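The Blank Ones

The gallery in Forkell had asked for 200 blank figures, and 200 artists had said yes. Each of them received the same thing in the same brown box: a small white bear of smooth vinyl, with no eyes and no mouth. On the night of the opening there were 199 bears on the shelves.

She noticed the gap before she took off her coat. It was on the third shelf, between a bear covered in fish scales and a bear that wore a knitted suit. A card was standing there with the number 458 and the word Gedell, which was the name of a village and also the name the artist used.

"The numbers go higher than 200," she said to the man at the table with the drinks.

"They are from the factory in Sernano," he said. "They made 1519 pieces and sent us what they wanted to send."

She took a glass of the cider and went back to the shelf. Her own bear was number 1038. She had painted it in July, at the kitchen table, with the window open, and for many weeks she had believed it was good. Now it was standing between two much louder bears and looked like a guest who has come too early.

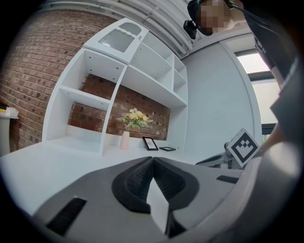 She had given it a face. That was the mistake, she thought. Almost all the others had skulls, flames, gold teeth, or a second head. Hers had two tired eyes and a small mouth, a little open, as if it wanted to ask what time the last tram went. Her mother had the same mouth. She had not planned this, and she saw it only now, under the strong lamps.

The music became louder. People moved along the shelves with their phones and their glasses, and they stopped at the gold teeth and laughed. A boy put his finger on the fish scales and his father took the finger away. Two women stayed a long time in front of the gap - longer than in front of any bear in the room - and one of them read the card aloud.
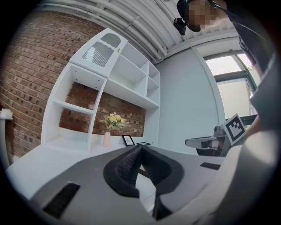
It must be the best one, she told her friend, because the artist was brave enough to send nothing at all. The friend was not sure. Maybe it was only late in the post, she said, the boxes from Thevar always came late.

They both laughed and walked on to the knitted suit.

She waited until they were far enough. Then she took her bear from its place, carefully, with two hands, and put it in the gap behind the card with the number 458. It looked better there. It had more air on both sides.

For some minutes she stood near the door and watched. A man with a bicycle helmet stopped, bent down and looked into the tired eyes. He read the card, looked at the bear again, and touched his own mouth.

She finished the cider and went out to find the tram.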